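Badham pudding

Badham pudding is a boiled suet pudding filled with mutton, onion and barley, associated with the mill town of Badham. It was a fixture of working households in the 19th century, when mutton was cheap and the pudding could be left over a low fire for most of a day without anyone having to think about it. Admirers have called it sustaining. It has seldom been called anything else.

The earliest known recipe appears in the household book of the Radwan family, who kept a cookshop near the canal. It calls for a cloth "clean, or nearly," and five hours at the boil. A later hand has crossed out five and written seven.

By the 1870s the cookshop sold 40 puddings on an ordinary day and 496 on the eve of the November fair, when farm workers came to town to be hired and wished to be fed first. The barley, which swells a good deal, allowed a modest amount of sheep to go a long way.
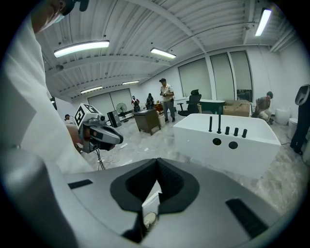
Samah El Ouafi disputes the barley, arguing in a reply to the town's food history newsletter that the Radwan book mentions it only in the margin, and that the original filling was mutton and turnip. The newsletter printed her letter in full, followed by two pages in defense of barley.

The pudding declined after 1900 as canned meat became common. A version sold by Ninero, a cannery, weighed 500 grams and contained, according to its label, "mutton flavor." It was withdrawn after one winter.

See also: Suet; Hiring fair; Pease pudding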